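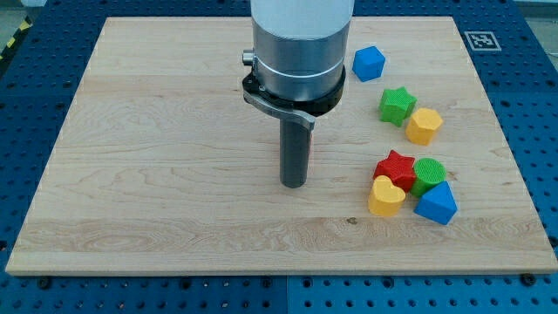
My sister thinks I should have thrown the sourdough starter out in December, and she has said so in three separate phone calls. Her position is that bread costs four dollars and I have a car.

She has a point. I started baking because the bakery in Perholm closed its Saturday counter, and I figured a grown adult could manage flour and water. The first loaf weighed 782 grams and had the texture of a doorstop. I know the weight because I had just bought a scale, and when you buy a scale you weigh everything. I weighed the cat. I weighed a potato for no purpose at all.

The recipe I use now came off the back of a bag of Meltmont flour. It wants 90 grams of starter and a kitchen at a temperature my kitchen has never been. In winter the dough sits there like a teenager. In July it climbs out of the bowl and heads for the toaster. I have tried the oven with the light on, the top of the fridge, and a closet, where I forgot it until Tuesday.

Then there's the feeding. You throw away half of it and feed the rest, every day, forever. I hate waste, so I made crackers from the throwaway half. Then I made pancakes. Then I made so many crackers that the neighbors stopped answering the door, and these are people who accept zucchini.

Last weekend's loaf came out all right, though. Good crust, a little sour, one hole in the middle big enough to lose a pat of butter in. I cut it too early because I always cut it too early, and ate the heel standing up with salt on it. I mailed half to my sister. The postage was more than four dollars, and she hasn't called yet.

Next week I'm trying rye.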